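Chapter 4
Customs, Paper and Provinces: Administration in a Composite State

4.1 The problem of the composite state

The previous chapter dealt with the formation of dynastic unions and the terms on which separate territories came under one ruler. This chapter takes up what happened afterward. A ruler who held several lands by several titles did not govern them as a single unit. Each land kept its own estates, its own courts, its own weights and measures and, in most cases, its own tax rolls. The crown dealt with each of them separately, often through a different set of officials and sometimes in a different language.

Historians use the term composite state for this kind of polity. The term is descriptive and carries no judgment about efficiency. Some composite states lasted for centuries. Others came apart within a generation of being assembled. The reasons for the difference are disputed, and the dispute forms the background to the sections that follow.

Two positions should be kept in view. The first, set out by Esi Essien in her lectures on provincial finance, holds that composite states survived where the center asked for little. On this reading, the estates of a province accepted a distant ruler as long as the yearly demand for money stayed predictable. The second position is that of Adom Nyarko, who argues that survival depended on records. A center that could find out what had been agreed with a province, and when, was able to bargain from knowledge. A center that could not had to rely on the memory of local officials, whose interests lay at home.

The two positions overlap. A predictable demand is hard to maintain without a record of the previous one. They differ mainly in where they place the cause, and so in the kind of evidence they treat as important. Essien works from tax receipts and the minutes of estates. Nyarko works from registers, inventories and the correspondence of clerks.

4.2 The supply of writing material

By the period covered in this chapter, paper had replaced parchment for most routine business in the chanceries of central and western Europe. Parchment kept its place in charters, treaties and grants of land, where durability and appearance mattered. Drafts, accounts, circulars and internal notes were written on paper.

The change had consequences for the size of the archive. Parchment was costly, and a clerk writing on it had reason to be brief. Paper was cheaper and could be bought in bulk from mills, so the volume of writing rose. A provincial office that had once kept a single register might now keep separate books for tolls, fines, leases and incoming letters. The space needed to hold these books rose as well, and complaints about storage are common in the surviving correspondence.

Paper of this period was made by hand, one sheet at a time, in a mold. The continuous roll came only with the papermaking machines at the turn of the nineteenth century. The distinction affects how documents were assembled. A long account was made up of folded sheets sewn into gatherings, and a gathering could be removed or replaced without leaving an obvious gap. Students working with account books should check the sewing before drawing conclusions from a missing entry.

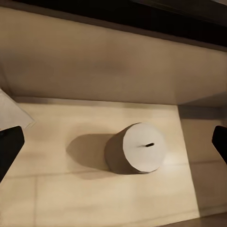 Figure 4.1 Roll lying on its side, with the core opening visible at the end (computer rendering).

Machine-made paper falls outside the dates of this chapter and is treated in Chapter 9, together with the growth of the newspaper press. It is mentioned at this point only to mark the end of the older system. Readers with an interest in the technical side may consult the notes on further reading.

4.3 Estates and their consent

The word estates refers both to the legal orders of society and to the assembly in which those orders were represented. In most German territories the assembly consisted of the nobility, the clergy and the towns, although the clergy dropped out in some Protestant lands and the peasantry was admitted in a few others. The right to consent to new taxes was the chief source of the assembly's influence.

Consent was usually given for a limited term. The ruler stated a need, the estates replied with grievances, and a settlement followed in which money was granted in return for a confirmation of privileges. The settlement was written down in a recess, a document that closed the session and recorded its results. Recesses are the main source for the history of the estates and also the source most likely to mislead. They record what both sides were willing to sign. They do not record what was said in the rooms where the terms were worked out.

A further caution concerns the word grievance. Many grievances were formulas, copied from one session to the next with minor changes in wording. A complaint that appears in five successive recesses may point to a lasting abuse, or it may show that the clerk had the earlier list in front of him. Comparison with other material - court records, petitions, the accounts of local officials - is needed before either reading can be accepted.

4.4 Tolls and internal borders

Internal borders in a composite state were also customs borders. Goods moving between two lands of the same ruler commonly paid toll as if they had crossed from a foreign country. The income from tolls was in many cases pledged to creditors, which made it difficult for the ruler to abolish them even where reform was wanted.

Merchants adapted by choosing routes, by dividing loads and by seeking exemptions. Exemptions were granted to towns, monasteries and individual families, and were jealously kept. A toll keeper therefore needed a list of those who did not pay, and such lists, where they survive, give a useful picture of trading connections. They should be read with care. An exemption might remain on a list long after the family that held it had left the trade.

The removal of internal tolls was a slow process and is followed in detail in Chapter 11. For the present chapter it is enough to note that a common ruler did not create a common market, and that few contemporaries expected it to.

4.5 Plan of the chapter

The remaining sections are arranged by type of institution. Section 4.6 deals with the chancery and its staff. Section 4.7 covers the treasury, including the farming of revenues. Section 4.8 turns to the provincial governor and the limits of his commission. Section 4.9 presents an extended comparison of two lands under one ruler, using the positions of Essien and Nyarko as a test. Section 4.10 contains the tables.

Terms to know

Composite state: a polity in which one ruler governs several territories, each under its own laws and institutions.

Chancery: the office responsible for drafting, sealing and registering official documents.

Recess: the closing document of a session of the estates.

Revenue farming: the sale of the right to collect a tax or toll for a fixed term in return for an agreed payment.

Pledge: the assignment of an income to a creditor as security for a debt.

4.6 The chancery

The chancery began as a part of the ruler's household and traveled with it. Its separation from the household was gradual. A fixed seat made it possible to keep registers in order and to receive petitioners at known hours, but it also put distance between the clerks and the person in whose name they wrote. The first sign of this distance is usually the appearance of a private secretary, who stayed with the ruler and handled letters that the chancery did not see.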